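3.2 Small round tables as holding places

Figure 2. A round table in one of the shared rooms at Tronaro.
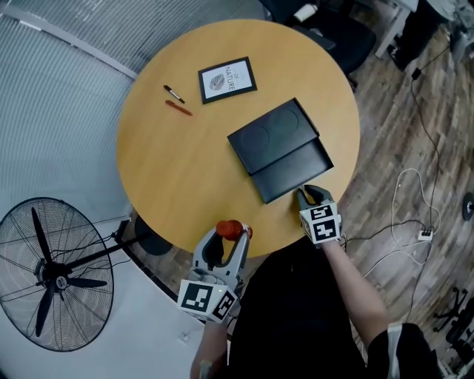
The second group of surfaces in our survey is the small round table. Most of the shared rooms we visited had at least one, and in the interviews they were hardly ever described as a place to work. People called them "the side table," "the coffee table" or just "the round one." Desks in the same rooms had an owner, or at least a usual user, and the things on them could mostly be traced to that person. The round tables had neither. What was put on them tended to be small, flat and light, and to come from different activities. The table in Figure 2 is typical in this respect: a folded black case, a small framed print with a gray leaf and the words "OF NATURE," a marker and a pen share the top, and no two kinds of thing there suggest the same task. We coded such a table as mixed. A table was coded as single-use when all the items on it could be assigned to one activity, such as a meal or a meeting.

Over the survey period we logged 3358 items on 139 surfaces of all kinds. Each item was given a category (writing, paper, electronics, food and drink, personal, decorative, other) and a position. Position was recorded as center, middle ring or edge for round tables, and by quarter for rectangular ones. Shalini Dwivedi did the first coding of all records. Lilla Pintér coded a subset again without seeing the first set of codes, and disagreements were settled by talking them through. Most of the disagreements were over the line between personal and other. A closed case or pouch, for instance, may hold glasses, cables or papers, and the coder cannot tell which from the outside. We decided to code closed containers as personal unless a label said otherwise. This probably makes the personal category somewhat too large, and the reader should keep it in mind when looking at the totals.

Decorative items gave a different kind of trouble. A picture in a frame is made to hang on a wall or stand on a shelf, and when it lies flat on a table it is hard to say whether it is there as decoration or is waiting to be put somewhere. At Kerekes, where two of the rooms had been repainted in the month before our visit, users told us that several prints had come down for the painting and had not gone back up. Nobody could say whose job it was to hang them. At Tronaro we heard something similar about prints that had been bought for a corridor. We kept the category decorative for all framed pictures but added a second code, "displaced," for those lying flat. Displaced pictures were moved more often than upright ones between one visit and the next, usually from one horizontal surface to another. Very few of them reached a wall while the survey was running.

Writing instruments were the most widely spread category. They turned up on almost every kind of surface, and on round tables they were usually found without any paper near them. In the interviews, people explained this in two ways. Some said that a pen is put down at the end of a conversation and the paper goes away with whoever wrote on it. Others said they left pens out on purpose, so that there would always be one at hand. Both accounts fit the records, and we have no way of separating them. Markers followed the same pattern, although in rooms with a whiteboard they were more often found on the ledge of the board than on a table.

The shape of the table seems to matter for where things end up. On rectangular tables, items gathered along the side nearest the door and in the corners. A round table has no corners, and in most rooms it could be reached from several sides. Items were set down at whatever point the person happened to come from, and often at an angle, with no straight edge to line them up against. Users who tidied these tables told us they did not push things to one side, as they would on a desk, but gathered them into a pile in the center or carried them off altogether. Tidying by pile was common at Stasumano. It had the effect that flat items ended up at the bottom and were forgotten for longer.

What stood on the floor also had a part in this. Fans, bins, power strips and spare chairs were often kept close to the small tables, in space that was not needed for walking. Where such things closed off part of the approach, the open side of the table took most of the items. We did not measure the distances between furniture and cannot say how strong the effect is. The floor plans from Preka, the only site that supplied them, were out of date for 7 rooms and were not used.

We asked users how they decided when a round table needed to be cleared. The usual answer was that it was cleared when someone wanted to sit at it. None of the sites had a rule, and only at Stasumano did the cleaning staff move items, which they put on the nearest windowsill. Items on round tables therefore stayed until another use pushed them out, and the length of their stay depended on how popular the room was. In quiet rooms the same case or print could be logged on visit after visit in nearly the same position. Section 3.3 looks at windowsills, which took in much of what was moved off the tables.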